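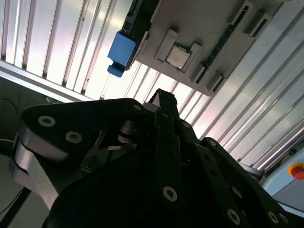
Old towers, slowly getting sorted

So I finally got going on the pile of old desktops we've been keeping at Fumorura. We got the whole lot from the Delorme office when they moved out in August. Same black towers, same guts, same dust bunnies (you would not believe the dust bunnies). The plan is to strip each one down to the useful parts, test what can be tested, and build a handful of decent machines for the reading room over at Irnilau.

Processors come out early in my routine. I used to put them down on any old bit of foam and then spend the evening hunting for the one that slid under the keyboard. Now each one goes in a proper spot with raised corners around it and stays there until I'm ready to wipe off the old paste and write up a tag. Small thing, but wow, it has saved me a lot of crawling on the floor!

The towers get worked on lying flat, side panel off, so you can get at everything from the top. I tried it standing up for the first few and my neck did not thank me.
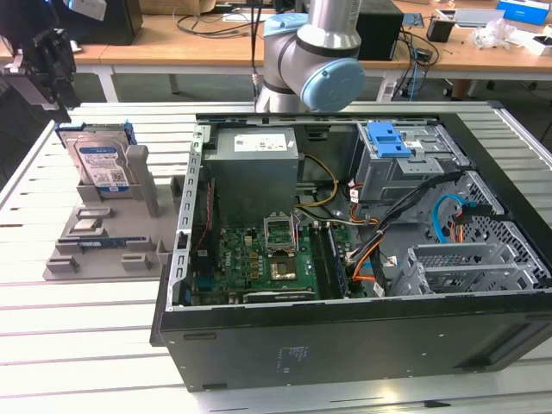
What takes the longest is the cables, every time. The power supply in this model has leads going everywhere, and whoever put them together at the factory liked to tuck things behind the drive cage where fingers don't fit. My habit is to unplug the drive end first, then the board end, and only then start pulling. If something won't budge I go have a coffee and come back. Most of the plugs I've broken in my life, I broke at 11 at night.

Drives stand up in the parts tray while I work, with the blue carrier still on. Those carriers are the best thing about these cases, by the way. No screwdriver, just squeeze and slide. Memory goes in the tray too, lying down, and I don't mix sticks from different towers until they've been through a test. I did that once and had to start over with 13 of them.

The log sheet is on the shelf by the door. Every part gets the tower number, then a letter, then whether it passed. I'm up to tag 3918 (we started numbering at 2000, don't ask) and my handwriting has gotten worse with every page. If you can't read one, text me before you guess.

Still on my list: find a better box for the loose screws, order more of the Ultar wipes because we're down to the last pack, and decide what to do with the drives that are too small to bother with. I'm leaning toward wiping them and keeping three as spares.
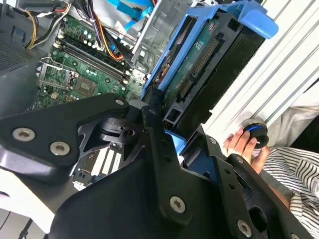
Ysaline Pruvost wrote in to say please don't toss the small ones, she'd happily take any that pass for the Irnilau catalog machine, which only needs a tiny bit of space anyway. She also wants the blue carriers to stay with the drives, and asked if the SATA cables could come in the same box, the longer ones if there's a choice. Fine by me! I'll set them aside with her name on the lid.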